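Home Theater and Streaming > Questions

Watch party out of sync between two houses, how do we fix it?

Asked in February

My sister and I live in different states and watch the Geltetholm documentaries together on release night. There is a livestream Q&A with the director right after each one. We both use the Haque app on the TV and talk on the phone while it plays. The movie part is fine because we count down and press play. The Q&A is the problem. She hears everything well before I do, so I get the answers from her laughing before I hear the question. Last time I paused and restarted twice and it made it worse. My internet plan is 200 Mbps and hers is 400, if that matters. Is there a setting for this, or do we need to use something else?

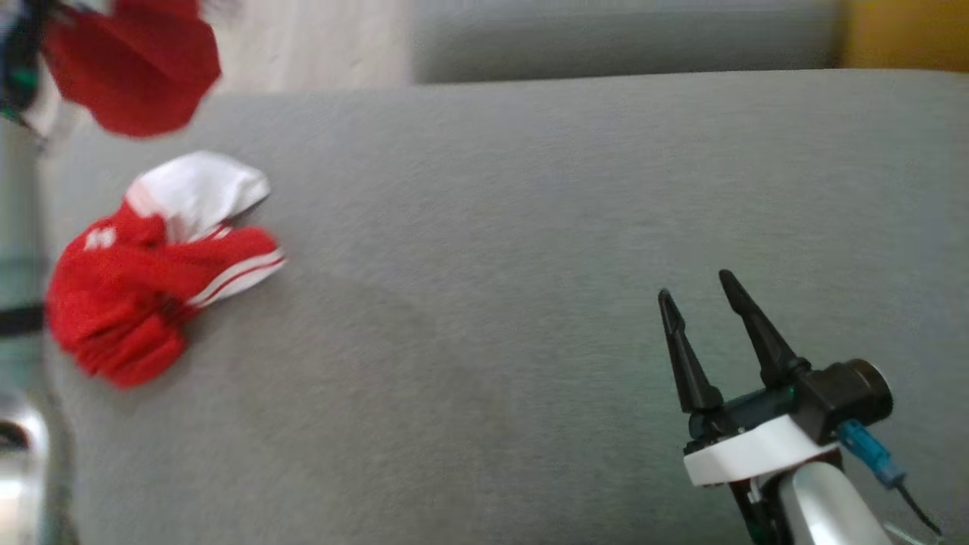
Edit, more details: My TV is the older one and I'm on Wi-Fi, hers is wired. We both picked "Live" when the stream started. I did get error 505 once near the end and had to back out to the menu. We watch from the sofa with the phone on speaker, and I'd like to keep it that way. I don't want to move to a laptop. For the sports nights we do wear team colors, but those go through cable and we have never had a delay there worth mentioning. It's only the livestreams.

2 answers

Answer 1 (accepted)

Your internet speed isn't the cause. Either plan is plenty for one HD stream. What you are seeing is buffer delay. Each app holds back a certain amount of video so it doesn't stutter, and the amount depends on the device and on when you joined. Every time you pause a live stream, you fall further behind and stay there.

The person who is ahead has to wait for the person who is behind. Going the other direction rarely works.

1. Both of you open the stream a few minutes early and leave it alone.
2. When the host starts talking, you say a word out loud the moment you hear it.
3. Your sister pauses when she hears that word on her end, then presses play when you say it.
4. If it's still off, she pauses again for a second. You don't touch anything.
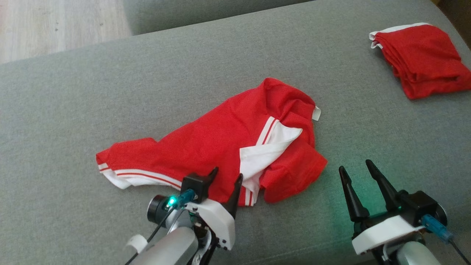 That gets you close enough to talk over it. If one of you has to reconnect, you start over at step 2. Also check whether your app has a "low latency" option under playback. Some older TVs don't show it. If yours does, turn it on before opening the stream – changing it midway reloads the video.

For the 505, sign out, restart the TV and sign back in. If it comes back, report it to the app people, because it can mean a lot of things.

Comment from the asker: Step 3 worked on the Tevside stream last night. We were maybe a second apart by the end. No low latency option on mine. Thanks.

Answer 2

just wait for the replay, they post the Q&A the next morning and you can count down like you do with the movie. we used Wundov for this for a while, it has a group mode, but everyone needs an account and the chat box covers the bottom of the picture. couldn't find how to turn that off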